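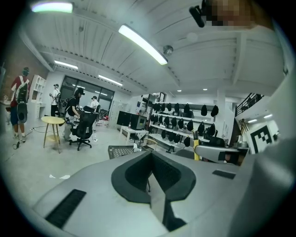 4.2 Replacing a ceiling tube

Applies to the long fluorescent fixtures in the main workshop.

1. Switch off the lighting circuit at the panel and hang the tag on it.
2. Let the tube cool for 20 minutes.
3. Set the ladder on clear floor - never lean it on the shelving unit.
4. Turn the tube a quarter turn and lower it with both hands.
5. Fit the new tube and restore power.

Caution: Tubes contain mercury. Put old ones in the Rulthorpe carton, unbroken.

Note: The small recessed lights are covered in 4.3.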